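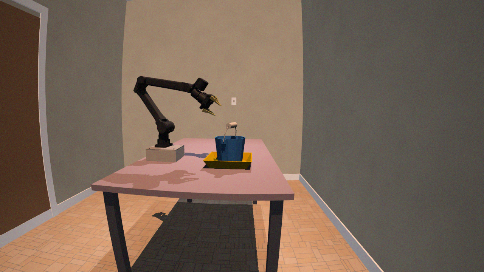 Figure 3. Simulated workspace for the bucket task, with the gripper open above and to the left of the bucket.

3.2 Collection of Demonstrations

Demonstrations were recorded by remote control in the Karnstead simulator. The operator moved a handheld controller, and the simulated arm followed its position and rotation. Opening and closing of the gripper was assigned to a single trigger. Two operators, T. Beddoe and E. Fiadzo, recorded 174 episodes between them. Each operator first completed 5 practice episodes, and these were not stored.

An episode was kept only if the bucket was lifted by its handle and held clear of the tray until the operator ended the recording. Episodes with long pauses were trimmed at the start – never in the middle – so that the timing of the grasp was preserved. After review, 140 episodes remained for training.
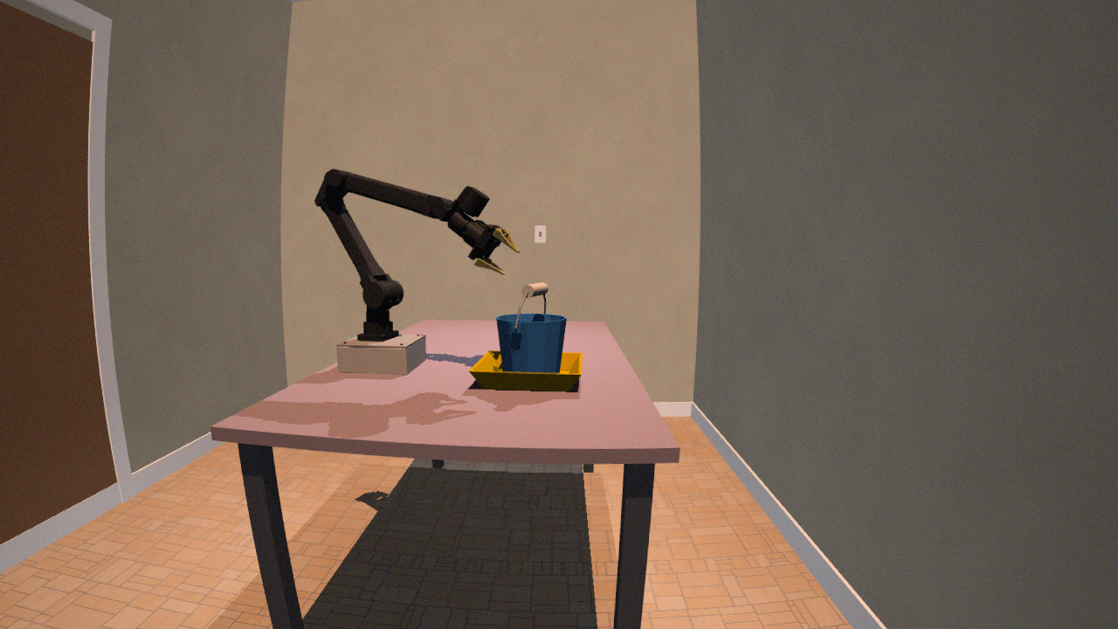
Why was remote control chosen over guiding the arm by hand?
Hand guiding requires a physical arm, and our demonstrations had to be recorded in the same simulator used to test the learned policy. A comparison with hand-guided data on the Senura arm is given in Section 5.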